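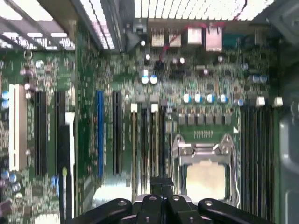
*Greifer über dem Mainboard, Sockel unbestückt (Zelle 2, Handgelenkkamera)*

Betreff: Re: [automation-regional] Vorführung Demontagezelle Trirkusberg

Hallo zusammen,

> Am Dienstag war ich leider verhindert. Kann jemand, der dort war, kurz
> zusammenfassen, was die Zelle kann? Mich interessieren vor allem:
> Taktzeit, Greifkraft an Leiterplatten und ob die Steuerung von Lanow
> mit fremden Greifern läuft. Auf dem Aushang stand nur „PC-Demontage
> und Platinenhandling", das hilft mir für die Planung nicht weiter.

Ich war von 14 bis 17 Uhr vor Ort. Meine Notizen, soweit lesbar:

**Aufbau.** Zweifingergreifer mit Koppelgetriebe, Kamera am Handgelenk, Bahnplanung über Lanow 4. Gezeigt wurden zwei Stationen: Arbeiten im offenen Desktop-Gehäuse und das Handhaben schmaler Platinen an einer Aufnahme mit Schlitzhaltern. Die Bilderkennung kommt von Dondetov und läuft auf einem separaten Rechner.

**Greifkraft.** An der Platine eingestellt auf 30 N, begrenzt über den Motorstrom. Einen Kraftsensor im Finger gibt es nicht. Auf Nachfrage hieß es, für bestückte Kanten werde der Wert je Platinentyp hinterlegt. Wie diese Tabelle gepflegt wird, blieb offen. 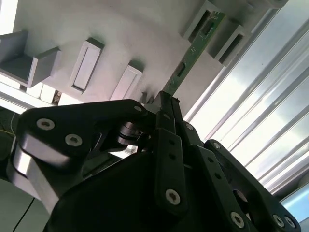 Kritisch ist der Winkel beim Ansetzen an den Schlitz. Die Platine wird am unteren Ende gefasst, der Hebelarm ist entsprechend lang, und ein kleiner Fehler am Handgelenk kommt oben vergrößert an. Laut Betreiber wird vor dem Fügen einmal nachgemessen und danach nur noch kraftgeregelt gefahren. Der Suchlauf ist spiralförmig und bricht nach 17 s ab.

**Taktzeit.** Genannt wurden 315 s für ein komplettes Gehäuse, ohne Öffnen des Deckels. Selbst gestoppt habe ich das nicht. Im Protokoll der Anlage stehen nach Angabe des Betreibers mehr als 1.083 Greifvorgänge seit Mai; eine Fehlerquote wollte man noch nicht nennen.

**Fremdgreifer.** Geht grundsätzlich. Lanow erwartet ein Modell der Kinematik und die TCP-Daten, der Rest läuft über die Feldbusschnittstelle. Der Treiber für die Cheon-Reihe ist fertig, andere müssen selbst geschrieben werden. Die Dokumentation dazu ist derzeit nur auf Anfrage zu haben.

**Offene Punkte aus der Diskussion:**

- Reflexionen an Metallteilen und Gegenlicht durch Lüftungsschlitze im Gehäuse. Dondetov arbeitet mit mehreren Belichtungen, das kostet Zeit.
- Bewegungsunschärfe der Handgelenkkamera. Für Messaufnahmen wird der Arm angehalten.
- Lose Kabel im Gehäuse werden bisher nicht als Hindernis modelliert.
- ESD-Konzept für die Fingerspitzen: vorhanden, wurde aber nicht gezeigt.

Die Folien sollen über den Verteiler kommen. Wer eigene Platinen mitbringen will, kann laut Trirkusberg einen Termin vereinbaren, Zeichnung und Gewicht bitte vorab schicken.

Gruß aus der Fertigungsplanung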